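Does a big room need a big light?

Grown-ups like to say that a bigger lamp is a better lamp. Is it true? Look up in a large room and count on nothing until you have checked.

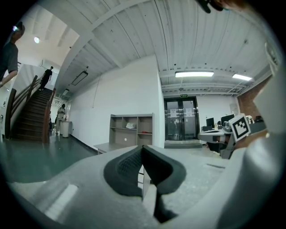

Long ceiling light, white ribbed ceiling, wooden stairs.

A white ceiling bounces light back down, so the lamps get some free help. Some adverts promise desks that "tidy themselves". I doubt it. Shelves only give things a place to go. You still have to put them there, even if you own 1000 shelves. 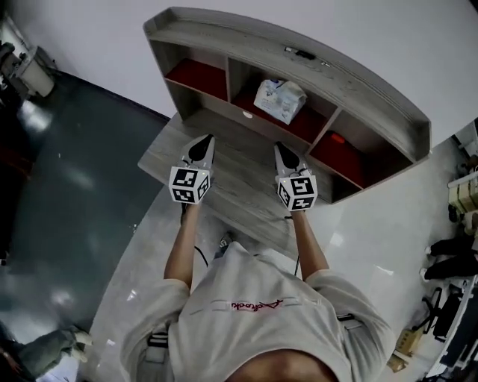 Try it yourself

Put a packet of tissues in one compartment of a shelf. Leave it for 8 days. Did the shelf tidy anything?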